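Bag Fees Should Be Set by Weight of Plastic

Municipal bag fees are nearly always charged per bag. The fee is easy to print on a receipt and easy to audit, and those are the only two arguments I have heard for it. As a way of reducing plastic, the per-bag fee measures the wrong quantity.

A thin checkout bag contains very little resin. The thicker bag sold as its reusable replacement contains several times as much, and a store that switches from one to the other can report a steep drop in bag counts while sending out more plastic by mass. Cotano adopted a flat fee in April. The grocery chain Trudine responded by dropping the thin bag from its stores there and stocking only the heavy one. Its bag count fell. The tonnage it bought from its supplier, Elorel, did not.

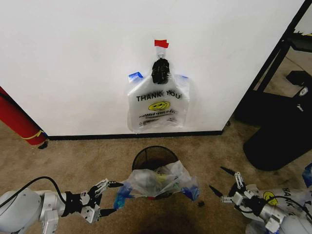 Should the thin bag be left out of the fee entirely?
It should pay a small fee in proportion to its mass, with the heavy bag paying proportionally more. An exemption would recreate the present problem in reverse, because stores would move to whatever falls just under the line.

The usual objection is administrative. Stores do not weigh bags, and cashiers should not be asked to. Neither is necessary. Bags are bought by the case, and the net weight of a case is known to the supplier before it ships. A charge applied at the wholesale level, per pound of film, needs one line on an invoice. The store can recover the cost however it likes, including by a posted price per bag.

A second objection concerns reuse. A heavy bag that is used 14 or 16 times may well beat the thin one, and I accept the arithmetic. The difficulty is that the fee takes those trips for granted. Thin bags are also reused, mostly once, as trash can liners, and households that lose them tend to buy liners by the roll. Any honest accounting has to include the roll.

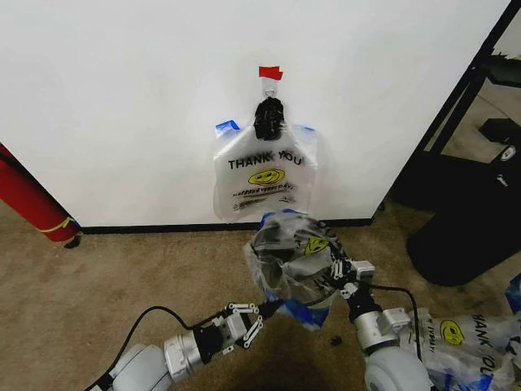 Purchased liners are outside the Cotano ordinance altogether. They are film of the same general type, they go to the same landfill, and they carry no charge. A weight-based rule would cover them without a separate clause – the film is taxed as film, whatever is printed on it and wherever it is sold.

The neighboring town of Chang is drafting its own ordinance and has so far copied the Cotano text, definitions included. Section 2 defines a bag by its handles. I would strike that section and start with the scale.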